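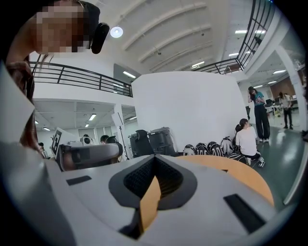 Packing for four days away, and what came home again

I have now been back for a week and the bags are finally unpacked, so I can write this up while I still remember which decisions were mine and which were Malcolm's.

The trip was the October one, put off twice, and the plan was simple enough. We would take two hard cases on wheels with everything that could break, and everything else would go in soft bags. Malcolm Oakley wanted one big trunk. I said no to the trunk because of the stairs at Lammers, where the lift stops at the first floor and the store cupboard is on the second. I have carried a trunk up those stairs once before.

A black case on wheels is a dull thing to buy. I spent far too long on it. In the end I went for a Stiltomik, which cost more than I wanted to pay, and borrowed the other from Dragica Delić, who had it from her brother. Hers has better wheels. Mine has better latches. If I were buying again I would look at the wheels first, as the latches on a cheap case can be helped with a strap and the wheels can't be helped with anything.

Into the first case went the lamps, the extension leads, the tape, the small toolbox and a roll of felt. Into the second went the cups, wrapped in tea towels, and the kettle. People laugh about the kettle. We used it every day.

I weighed both cases on the bathroom scales by standing on them with the case and then without. The heavier one was 40 pounds, which I can lift into a car but would not like to lift twice. I moved the toolbox across to the other one and that evened things up.

The soft bags were Kai Sauerland's job. He had a stack of them left over from something to do with Drusta and was glad to see them go. They are the sort with a printed pattern, long handles and a flat bottom, and they stand up by themselves if you put something square in first. I use a folded box. Without it they slump and everything ends up in one corner. They are fine for cloths, paper, jumpers and packets of biscuits. They are no good for books. One handle went on the second day with seven books in it and I mended it with the tape from the first case.

As for where to put things once you arrive, my only rule is that it all goes along one wall. Cases at one end, bags next to them in a row, nothing in the middle of the floor. Hannelore Hellwig taught me this years ago when we did the Skokach weekends. She used to walk the row last thing at night and touch each bag. If luggage is spread about the room in twos and threes, something gets left. I have lost a coat, a good torch and a cake tin that way, all before I took any notice of her.

It also means you can find the scissors.

I did make a list this time. It had 13 lines and I kept it folded in the lid of the second case. Going out, everything was ticked. Coming home we were short of one tea towel and had gained a mug that none of us recognised. Adalberto Vasconcelos has the mug now. If it is yours, ask him.

Things I would leave behind next time: the felt, which never came out of its roll; the second extension lead; half the biscuits. Things I would add: a proper luggage label for each case, as two black ones look much the same when you are tired, and a doorstop. I had to prop the store cupboard open with my shoe while Malcolm passed things in.

I would also pack the kettle last. It was at the bottom when we arrived, under all the cups, and everyone wanted tea.

The bags have been wiped out and folded, and they are hanging on the back of the spare room door until they are needed. Dragica's case has gone back to her with a new strap, by way of thanks. Mine is under the bed with the winter blankets in it. They just fit if you kneel on the lid.

Kai asks whether I want the rest of the bags. There are more of them in his garage, still flat. I have said I'll take a few, but he will have to bring them round himself, as my car is in for its brakes until the end of the month.

Print this post
E-mail this to a friend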